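Call for Participants: Working Group on Good Practice for Robot Assembly and Disassembly of Desktop Computers

Skistley, together with the repair workshop Zetlow in Closbridge, is looking for 9 participants for a working group. The group will write a short code of practice for small companies that let a robot arm put parts into used computers, or take them out. The work begins in November and continues for 76 hours in total, divided over the winter. Part of it is reading and writing at home, part of it is at the bench in Closbridge.

Why we do this

The safety standards for industrial robots are written mostly with bigger cells in mind. They say much about fences and stopping distances, but a small workshop also has other questions. Who may reach into the case while the arm is holding a part? How much force is allowed on a memory slot? When must a person look before the next step begins? At present each workshop answers in its own way, and often the answer is only in the head of one technician.

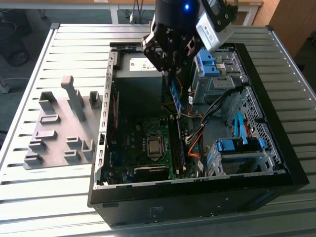
Memory module held in the gripper over an open tower, Closbridge bench.

What you will do

You will follow complete work cycles and note each moment where a rule is needed. After this you will discuss the draft text with the others, line by line. The draft has at present 2 parts: one for the preparation of the bench, and one for the time when the arm is moving. We expect that you disagree with some of it, and please say so in writing.
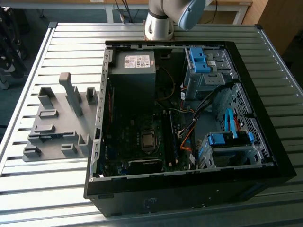 Preparation of the bench is the part where we have the most open points. The draft says that every part which leaves the computer must have a fixed place, and that this place must be inside the reach of the arm. On our bench the gray fixture plate lies directly to the left of the tower, so the way between the two is short. But the draft does not say yet how the plate must be fastened, who checks its position, or what to do when a cable hangs across the path. In this tower a bundle of cables goes diagonally over the middle of the case, and for such a case we need a clear rule: tie it back, or plan the path of the arm over it.

Who can apply

– Technicians who repair or take apart desktop computers, with at least 2 years of practice
– Persons responsible for work safety in a small or middle-size company
– Programmers of robot arms, also those who learned it by themselves
– Teachers at technical schools

You do not need to know the standards by number. You need to read and write English well enough to comment on a text. Nobody will test your grammar.

What we offer

Each participant receives 2000 euros for the full period, paid in two parts. Travel to Closbridge is paid separately. Your name will be printed in the final document, if you wish this. Before the first bench session everyone gets a safety introduction, also those with long experience.

How to apply

Please send one page about your work and one example of a rule that you use in your own workshop – it can be a very simple one. Use the form on the Alva portal and choose "Bench practice". Questions about the content go to Aravind Achari, who coordinates the group. Employees of Skistley and Zetlow cannot apply.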